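Written Practice for Simulated Tabletop Manipulation
Student project report, Skedent lab course, June

1. Scope

The report sets out the rules our group followed when building and scoring pick tasks in simulation. The course handout left most of this open, and early results from two groups could not be compared. The rules cover scene setup, operator conduct and the labeling of attempts. Controller tuning is in the Titano group's report.

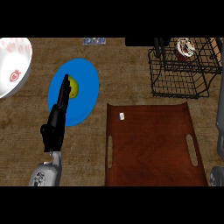

Anayeli Olvera
Project author, simulation and scoring

2. Scene rules

2.1 The target is named in the task sheet before the scene is loaded. In the plate task the target is the yellow fruit on the blue plate.
2.2 Objects that are not part of the task, such as the bowl, the wire rack and the tray, stay in the scene. Removing them makes the approach easier and the score meaningless.
2.3 Any change to the object list gets a new scene number, even if the target stays where it was.

3. Attempt rules

3.1 An attempt starts at the first commanded motion and ends at release or at 23 seconds.
3.2 Gripper overlap with the target in a single view is not scored as contact. The fingers can hide half the fruit without touching it – contact is read from the simulator log only.
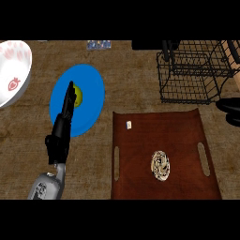

3.3 If the log and the operator's note disagree, the log stands and the note is kept with it.
3.4 An attempt may be voided only for a software fault. Poor alignment is a failure and is recorded as one.

4. Application

We ran 200 attempts under these rules. Miroslava Harasym and I each labeled 100, then exchanged sets. We disagreed on 18 labels, most of them under an early wording of 3.1 that did not define release. Fulgencio Zepeda proposed the current wording, and the affected attempts were relabeled.

5. Open points

Rule 2.3 produces a large number of scene numbers and needs a naming scheme. Rule 3.1 should probably use simulated time – the present text does not say which clock applies.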